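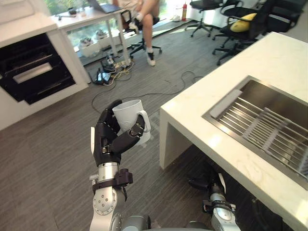 Jairo Salazar me dijo por teléfono que el diccionario de Undora iba a quedarse en la letra M para siempre, y que si no le importaba a Fulletti, a él tampoco. Pues ya vamos por la R, Tia, así que empiezo por ahí, que es lo que más ilusión me hace contarte!

Cuando firmamos la ayuda te prometí un vocabulario del habla del valle con 2000 entradas. A cierre de noviembre tenemos redactadas 800, y de esas hay 143 que no aparecen en ningún repertorio anterior que hayamos podido consultar (la mayoría son de riego y de matanza, aunque también salió un montón de palabras para la niebla, según venga del río o baje de la sierra). Sé que la cifra de redactadas suena corta. Las fichas en bruto pasan de las previstas, pero redactar bien una entrada lleva su tiempo, y en primavera me empeñé en rehacer toda la A porque las definiciones sonaban a manual de agronomía.

Las grabaciones van mejor de lo que esperaba. Hemos hecho 12 entrevistas largas, casi todas en cocinas, con la radio puesta y gente entrando y saliendo. El sonido es regular, pero el habla es estupenda. En la última estuvimos media tarde discutiendo si "escarrañar" se dice de la leña o solo de las cañas, y acabé apuntando las dos cosas con su zona.

Lo que va con retraso es el mapa. Diltmont nos entregó una primera versión en la que los pueblos de la margen izquierda salían en la derecha, y la devolvimos. La segunda está bien, salvo los topónimos menores, que quiero repasar yo a mano antes de dar el visto bueno. Cuenta con que esto se vaya a febrero.

De dinero: hemos gastado lo previsto en transcripción y algo menos en viajes (Jairo y yo compartimos coche). Te pediría permiso para pasar lo que sobra de viajes a la corrección de pruebas —Leitão nos ha mandado un presupuesto razonable y conocen bien este tipo de obra—. Si te parece bien, contéstame con un par de líneas y lo dejo archivado con las facturas.

Para el próximo trimestre me pongo tres tareas: cerrar hasta la T, volver a los dos pueblos altos antes de que nieve en serio y decidir de una vez qué hacemos con los refranes. Yo los pondría dentro de cada entrada. Jairo quiere un apéndice, y la verdad es que me tiene medio convencido. Te mando aparte la muestra de la letra P, con "parva" y sus once acepciones, por si quieres enseñarla en Fulletti.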